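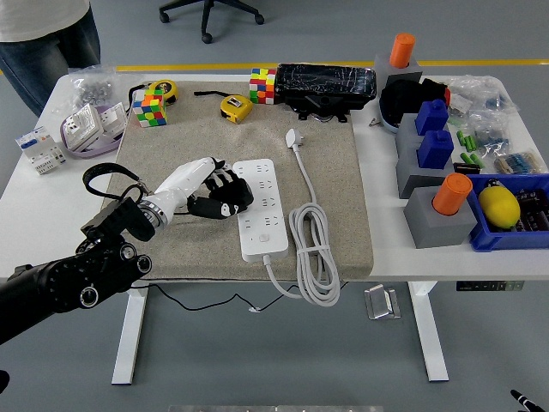 Progress report to the Ocampo Fund: Plultidach Repair Evenings, second quarter

Prepared by Dennis Lockwood

Summary

The repair evenings are running. They ran every Tuesday this quarter except one, when the hall had been let to a ballroom class with a better grasp of the booking system than ours. We have spent less than we said we would on tools and rather more on tea.

What we said we would do

The application promised 80 repairs by the end of August, a tool library and 2 training days. I wrote that application in a confident mood and would like it read in that spirit.

Where we are

Repairs stand at 80 attempted. The form asks for "items repaired" and gives no box for "items returned to their owner with sympathy", so I have put the attempts here and will send the full sheet separately. Toasters do well. Anything with a sealed battery does badly. One mantel clock has visited us four times and now keeps excellent time for a different time zone.

The tool library has 20 members and 13 of them have borrowed something. The most popular item is the long ladder, which has been out since the day it was listed. We know where it is. The borrower has a large house and is painting it slowly.

The first training day covered plugs, fuses and basic testing, and was full by the time the kettle boiled. The second was to be on sewing machines. Our tutor moved to the coast, and we are looking for another who will accept the fee in your budget line without laughing.

Money

Astasport have let us keep the storage cupboard behind their changing rooms at no charge. It smells of football. We had set aside rent for a cupboard and would like your permission to move that sum to parts, mainly fuses, flex and vacuum cleaner belts, of which there are more kinds than I believed possible.

The Gistasar booking software was bought as agreed. It sends every visitor a reminder the morning after their appointment. I have written to them twice and received two reminders.

Next quarter

We will start at half past six instead of six, as people kept arriving then anyway. The sewing day will be rearranged once there is somebody to teach it. I hope to report the return of the ladder.

Could you let me know about the rent money before the next payment is due? The receipts are in the post, in an envelope marked "receipts", and are mostly in order.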